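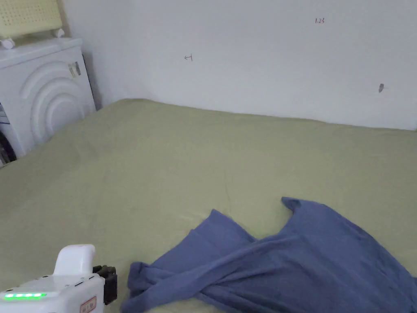
Trabalhei muitos anos na manutenção de aviões de treino militares e, quando alguém me pergunta do que tenho mais saudades, respondo sempre uma coisa que desilude as pessoas: do armário das ferramentas. Não era bonito. Cada gaveta tinha uma espuma de duas cores, preta por cima e amarela por baixo, recortada com a forma exata de cada chave. Quando faltava uma chave, aparecia o amarelo e o olho ia logo para lá. Em casa não temos este sistema, mas o princípio é o mesmo: uma peça de roupa azul, toda amarrotada, em cima de um lençol verde, vê-se da porta. Se fosse verde também, eu era capaz de me deitar em cima dela. No hangar, deixar uma chave do lado errado do painel pode acabar muito pior.

A minha gaveta tinha 40 posições. Antes de abrir o avião contava-se, depois de fechar contava-se outra vez, e assinava-se. Se o número não batia certo, o avião não saía. Podia estar o piloto já com o capacete na mão, podia estar o comandante a telefonar, era igual.

O episódio que quero contar aconteceu em setembro, no meu segundo ano na base de Emham. Tínhamos lá os Turer, aviões de treino de dois lugares, já com alguma idade mas simpáticos de trabalhar. O nosso estava na inspeção das 310 horas, que obriga a tirar os painéis debaixo da cabina e a verificar as hastes dos comandos. Quem me acompanhava era a Chinyere Garba, a melhor mecânica de células que conheci e também a mais calada. Ao fim da tarde fechámos tudo, fui à gaveta e vi amarelo. Faltava um espelho de inspeção, daqueles pequenos, com cabo telescópico.

Procurei nos bolsos, procurei no chão, procurei no carrinho do óleo, onde eu nem tinha estado. A Chinyere não disse nada e começou a desapertar outra vez os painéis. Ficámos lá até depois da meia-noite. O chefe de turno preencheu o papel vermelho, e dois voos da manhã passaram para o dia seguinte.

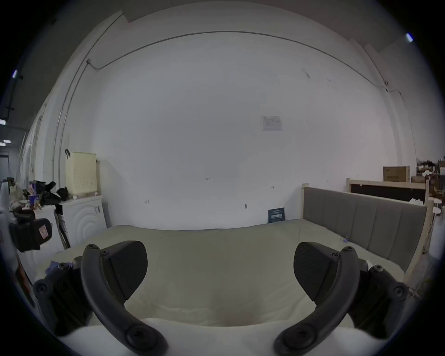 O espelho estava atrás de uma caverna, encostado a uma das hastes do leme de profundidade. Com o avião parado não incomodava nada. Em voo invertido, com o aluno nos comandos, prefiro não imaginar. Fui eu que o deixei lá. Lembro-me até do momento: chamaram-me para assinar uma entrega de peças, pousei o espelho «só um instante» e, quando voltei, peguei na lanterna e continuei.

O manual da Dumitrescu, que era o fabricante, tinha um capítulo inteiro sobre isto. Eu tinha-o lido e passei no exame com 89 por cento. Na minha língua dizemos que o papel aguenta tudo, e penso que em português se diz parecido. Saber a regra não me serviu de muito naquele dia. Serviu-me a espuma amarela, e serviu-me a Chinyere, que não aceitou a minha primeira ideia (tenho vergonha de a escrever, mas escrevo): que o espelho se calhar já faltava de manhã.

Não fui castigado. Tive de contar o caso à frente da esquadra, de pé, com o espelho na mão, e responder às perguntas. Na altura pareceu-me um castigo, e dos grandes. Hoje acho que foi bem feito, porque nos meses seguintes houve mais três colegas que comunicaram ferramentas perdidas, e antes disso quase não se comunicava nada. As ferramentas perdiam-se da mesma maneira, suponho.

Escrevo isto porque o Mircea Costache, que ainda trabalha no ramo, me contou que na oficina dele instalaram o Lirkar, um armário eletrónico que regista sozinho o que sai e o que entra. Ele está contente. Eu perguntei se as gavetas ainda têm a espuma de duas cores e ele teve de ir ver – tinham. Fiquei mais descansado. Um ecrã pode avariar ou estar virado para a parede, e há dias em que uma pessoa carrega no botão «confirmar» sem ler.

Num próximo texto gostava de falar do frenar de parafusos com arame, que é um trabalho de que quase todos se queixam e de que eu gostava muito. Se algum leitor trabalhou com os Turer, que me escreva, por favor. Tenho uma dúvida antiga sobre o painel direito da roda do nariz, que nunca fechava bem à primeira.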